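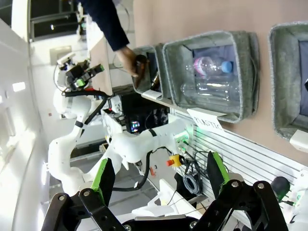
Drarkside Forum > Builds > Shared workshops
Two-arm bottle sorter at Storkby, felt bins, looking for opinions on the wrist camera

gearlash
Been meaning to write this up since September. We're building a sorter in the back half of the Storkby workshop. The project is called Barko, after the noise the first gripper made when it closed too hard. Two arms, each with a two-finger gripper, and a row of gray felt bins on the wall. Plastic goes in one, glass in another, and so on. It only does bottles for now.

Each arm runs off its own controller and a third computer does the vision and decides who picks what. The software is in Python and is not pretty.

Where we are:
- Picking from the table works most of the time. Last full run was 322 picks and 19 of those were drops or misses.
- Placing into the felt bins is worse. The felt is soft and the rim moves when a finger touches it.
- Clear plastic bottles with no label are close to invisible to the depth camera. With a label on they're fine.

What I want opinions on is the camera at the wrist. It sits close behind the fingers, so the gripper fills a good part of the view even when it's wide open. Do I move it out on a bracket and lose clearance at the wall, or leave it and mask out the fingers in software?

tin_snips
Leave it and mask. The fingers are in the same place for a given opening, so you can make a mask for each gripper width and look it up. I did this on a smaller arm with ten widths and interpolated between them. Took one evening.

A bracket will get knocked the first time somebody leans over to clear a jam. Then you're doing the calibration again.

ohm_on_the_range
Disagree. Masking throws away the pixels right where the bottle ends up. That's the part you need for the last bit of the approach. I'd put the camera on an offset bracket and accept losing some reach.

Also, why felt? A rigid tub has an edge you can measure once and forget.

gearlash
Felt is quiet, and a bottle dropped into it doesn't bounce back out. We had rigid tubs first. The workshop shares a wall with a music room and there were complaints about the glass. Most of the felt bins came from De Haan, who had them as end-of-line stock. The rim problem is real, but I'm not going back to tubs.

On the camera, the last part of the approach is done from the joint positions anyway. By the time the bottle is between the fingers we've stopped looking.

ohm_on_the_range
Then you have no check that the bottle is there. 19 out of 322 is almost six percent. I bet a fair number of those were the gripper closing on nothing and the arm carrying nothing over to the bin.

gearlash
Some were, yes. I'll go through the log and split them.

slowfeed
Easier check – look at the finger position after closing. If it closes past the width of your thinnest bottle, you missed. No camera needed. We do this on ours and it catches nearly everything except a bottle held by the cap.

What pads are you using? I've gone through three kinds and glass still slips.

gearlash
Green pads, the ones that came with the grippers. They're fine on dry glass. Wet glass slides. I would like something softer but haven't found a sheet that glues well to the backing.

tin_snips
Rough up the backing with 80 grit and use contact cement on both sides. Leave it clamped overnight. Mine have lasted since spring.

lathe_arrival
Different question. How are you handling people in the cell? Two arms in a shared space makes me nervous, even small ones. Ours has a fence and a door switch.

gearlash
No fence. There isn't room. There's a red stop button near the slatted panel under the bins, and another by the computer. Speed is capped low in the controller and the rule is that nobody puts a hand near the bins unless both arms are paused and the person doing it has told the room.

lathe_arrival
A rule said out loud is not a guard. I would not sign off on that in our shop. You say it's shared, so at some point a person will walk in who has never heard the rule. At the very least put a light curtain across the front. Used ones come up fairly often.

slowfeed
I'm between the two of you. At low speed with force limits set properly, I'd be okay with no fence. But test the force limits with a gauge. Don't trust the number in the menu.

gearlash
Fair. I've only checked them by hand. I'll borrow a gauge before the next open evening and keep the arms powered off for visitors until then. The light curtain I'll price up. The opening is 740 mm at the narrow end, so maybe it's not so bad.

gearlash
Update after Saturday. Went through the log. Of the 19 failures, 11 were closing on nothing, five were slips, and three were the bin rim folding in. I added slowfeed's finger position check and it took ten minutes. Masking is in too, with eight widths. Training set for the bottle detector is now 1648 pictures, mostly clear plastic.

For the rim I've sewn a loop of fencing wire into one bin to see if it holds shape. It looks bad but the opening stays where it is.

ohm_on_the_range
11 of 19, as I said. Still think you want the bracket, but the position check is a good fix for now. Post the next run when you have it.

Thread closed to new replies. Comments are open.

Comments (4)

plywoodpanic
Did the same with wire in canvas bins. Use the plastic-coated kind or it rusts through the stitching.

m3_washer
Which way round do you place the bottles, upright or on their side? Ours go in neck first and jam against each other.

gearlash
On their side if the bin is the wide one. The small one has to be upright and it's slower.

lathe_arrival
Any news on the light curtain?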